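Startseite > Aktuelles > Forschung und Technik

Gralholm: Datensammlung für lernende Abräumsysteme geht in die zweite Phase

21. August 2018

Das Institut Eltden hat die erste Phase seiner Beispielsammlung zum Abräumen von Tischen in der Gemeinschaftsverpflegung abgeschlossen. In der Kantine am Standort Gralholm wurden 1.000 Vorführungen aufgezeichnet, in denen Beschäftigte des Instituts mit einem handgeführten Greifer Gegenstände von benutzten Tischen aufnehmen und an anderer Stelle ablegen. Die Aufnahmen dienen als Lernbeispiele für ein Verfahren, das Greifbewegungen unmittelbar aus Kamerabildern ableiten soll. Die zweite Phase hat noch im August begonnen.

Das Vorhaben trägt den Namen Stoltier und wird gemeinsam mit dem Gerätehersteller Michailidis durchgeführt. Die wissenschaftliche Leitung liegt bei Dr. Loukia Gkikas, für die Durchführung der Aufnahmen vor Ort ist Panagiotis Stefanou verantwortlich. Die Firma Michailidis stellt die Greifer zur Verfügung und übernimmt deren Wartung. Auswertung und Training der Modelle erfolgen ausschließlich am Institut.

Die Vorführungen werden bei laufendem Betrieb der Kantine durchgeführt. Nach Angaben der Projektleitung war dies eine Bedingung für die Aufnahme der Arbeiten, da Vorversuche an eigens hergerichteten Labortischen zu Modellen geführt hatten, die in einer realen Umgebung nur eingeschränkt verwendbar waren. Eine Vorführung umfasst jeweils das Heranführen des Greifers, das Fassen eines Gegenstandes, den Transport und das Ablegen. Abgebrochene Versuche werden gesondert gespeichert und fließen nicht in die Zahl der abgeschlossenen Vorführungen ein.
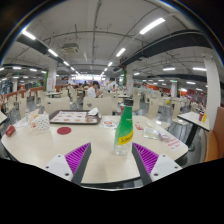
Die Zusammensetzung der Sammlung richtet sich nach dem, was auf den Tischen der Kantine tatsächlich zurückbleibt. Von den 1.000 Vorführungen entfallen 461 auf leichte Verpackungen und Papier, die übrigen auf Flaschen, Becher, Tabletts und Geschirr. Besondere Anforderungen stellen durchsichtige Gegenstände. Bei einer Flasche mit grüner, nach unten hin klarer Hülle zeichnet sich im unteren Teil die Tischplatte ab, sodass die Kontur im Kamerabild nur schwach hervortritt. Gleiches gilt für klare Kunststoffverpackungen, zumal wenn sie an einem zerknitterten Einwickelpapier anliegen. Auch eine geknüllte Serviette auf der Papiereinlage eines Tabletts muss vom Verfahren als eigener Gegenstand erkannt werden.

„Für die Qualität der Beispiele ist die Vielfalt der Anordnungen maßgeblich“, erklärte Gkikas bei der Vorstellung des Zwischenstandes in Gralholm. „Ein Modell, das dieselbe Flasche stets an derselben Stelle sieht, lernt die Stelle und kaum etwas über die Flasche.“ Die Tische werden daher vor einer Aufnahme weder geordnet noch gereinigt. Die Beschäftigten sind angewiesen, Gegenstände in wechselnder Reihenfolge aufzunehmen und den Greifer aus unterschiedlichen Richtungen heranzuführen.

Für die zweite Phase ist eine Erweiterung der Sammlung auf 2.000 Vorführungen vorgesehen. Hinzu kommen Abläufe, bei denen mehrere Gegenstände nacheinander auf ein Tablett gelegt werden, sowie Aufnahmen bei verändertem Lichteinfall. Stefanou wies darauf hin, dass die Deckenbeleuchtung in größeren Speiseräumen auf glatten Oberflächen Spiegelungen hervorrufe, die in den Vorversuchen zu Fehlgriffen geführt hätten. Aufnahmen in den Abendstunden sollen diesen Bereich künftig besser abdecken.

Sämtliche Vorführungen werden vor ihrer Verwendung von einer zweiten Person gesichtet. Geprüft wird, ob der Griff vollständig erfasst ist und ob die Zeitangaben von Kamera und Greifer übereinstimmen. Bisher haben 530 Vorführungen diese Prüfung durchlaufen. Die verbleibenden Aufnahmen der ersten Phase werden parallel zur laufenden Erhebung bearbeitet.

Gäste der Kantine werden durch Aushänge an den Eingängen über die Aufnahmen unterrichtet. Soweit Personen im Hintergrund erkennbar sind, werden ihre Gesichter vor der Weiterverarbeitung unkenntlich gemacht. Tonaufnahmen finden nicht statt. Wer während der Essenszeiten nicht im Aufnahmebereich sitzen möchte, kann auf den hinteren Teil des Speiseraums ausweichen, der von der Erhebung ausgenommen ist.

Über eine Weitergabe der Sammlung an andere Forschungseinrichtungen entscheidet das Institut Eltden nach Abschluss der zweiten Phase. Anfragen zum Projekt Stoltier nimmt die Geschäftsstelle des Instituts in Gralholm schriftlich entgegen.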